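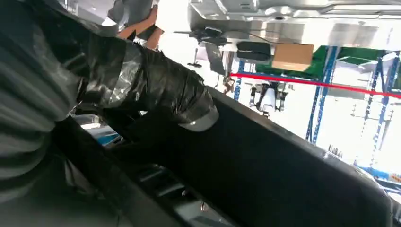

Allotment diary keepers wanted – Rurwood and Mirnmont

Mar 4, 2019
3 min read
12 shares

We need people who grow veg. Any veg. Doesn't matter if you're good at it.

The Rurwood Growing Diary is starting again this spring and we are short of diarists, mostly on the Mirnmont side of the river. Last year 61 plots sent something in. This year we want 142, one for every plot on the two sites plus the back gardens on Benavides Road that asked to join and got missed off.

What you'd be doing

Writing down what you sow, when you sow it, what comes up and what eats it. Once a week, ten minutes. Paper diary or the spreadsheet, up to you. Paper ones get posted back in the brown envelope, please don't fold them in four, the scanner hates it.

Also a slug count on one evening a month, torch needed. And a bag of soil from the same corner of the plot, start and end of season. We supply the bags.

Runs from now till the end of August. If your beans are still going after that carry on by all means, but the forms stop.

Who can join

Anyone over 18 with a plot, half plot, or a garden bed bigger than a door. Pots on a balcony – sorry, not this time. We had a go at pots and the numbers made no sense next to the rest.

Beginners very welcome. We have far too many people who've grown leeks for thirty years and not enough who are doing it for the first time. If everything dies, write that down and send it in, we want the dead ones too.

Sharing a plot? One diary between you, agree who's holding the pen.

What you get

A £12 seed voucher at the start, and another when the finished diary comes back. Six packets of the Brastska pea, which isn't in the shops and did very well on the heavy clay at the bottom end last year. Your soil results in plain words. Tea and a look at everyones results in the autumn, date to follow.

No travel money I'm afraid, the sites are where you'd be anyway.

One paid job as well

Diary assistant, 6 hours a week, April to August. Opening post, typing up, ringing people who have gone quiet. Needs neat typing and a nice phone manner. Knowing your chard from your beet helps but we can teach that. Work from the Rurwood office or at home once you've got the hang of it. Part time hours can be split how you like, except we need somebody in for the first post run of the month.

How to apply

Diarists – fill in the slip on the shed noticeboard at either site, or ask at the Rurwood office for one. Name, plot number, phone. Thats all.

Assistant job – short letter, one side, saying when you're free and what you've done before. No CV needed. Same office, mark it DIARY JOB or it ends up with the water bills.

Slips in before you sow anything if you can. If you've already got broad beans in, fine, put the date as best you remember.

6 comments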